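2024-06-30

Long day at the workshop and I've only just sat down, so this will be a ramble. Olga let me in at ten with her key and the whole place was lovely and quiet, just me, a flask of tea and two arms that refused to talk to each other for the first hour. It was the network switch. I'd put both controllers on the same address on Thursday night (tired, showing off to Emerson) and then gone home convinced I'd done something clever.

Once that was sorted I got going on the handover properly. The plan hasn't changed since I wrote it up in October: one arm has a marker, the other takes it, and then we can start on uncapping and drawing, which is what Candela keeps asking for. She wants it to sign birthday cards! I said let's get it holding a pen first.

I went right back to basics with the table. Everything off it apart from a paper cup with a marker in it, because I wanted one fixed thing both arms could be measured against. I'd been using a mug before, but it's heavy and if a finger catches it something has to give, and last time that was my finger linkage. A cup just falls over. 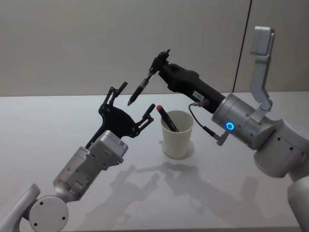
So the left arm still overshoots. It's always in the same direction, a bit too far towards the middle, and I'm fairly sure it's the mounting plate and I never tightened the back bolts after we moved the bench. Olaia thinks it's my maths. We have a packet of biscuits riding on it. I ran the approach 42 times before lunch with the speed right down, writing the error in the green notebook each time, and the numbers are so steady that it can't be wobble in the gripper. Bolts, I tell you.

The right arm I'm really pleased with. I rewrote the wrist move so it tips the pen over before it comes in, and it looks so much calmer than the old way, where it swung round at the last second and made everybody duck. Bienvenido popped in to borrow the drill and stood there watching it for ages with his coat on. He wants to know if it could ice a cake. Possibly? I wouldn't want to eat the first one.

Not so good: the shiny tabletop is driving me mad. The vision bit keeps finding edges in the reflections and I had to fiddle with the threshold until it settled on 139, and then the sun moved and I was fiddling again. Must ask Emerson if he's still got that roll of matt vinyl from the shop fitting job. Otherwise it's a bedsheet, and I've done the bedsheet before, it creeps.

Stopped for a cheese roll at two and then lost most of the afternoon to tidying the code, the sort of job that feels like nothing while you do it. Deleted 167 lines of my own rubbish from the spring. There was a function in there called please_work.

Tomorrow night: bolts first, before I touch any software at all. Then vinyl, if there is any. And buy biscuits, just in case Olaia's right.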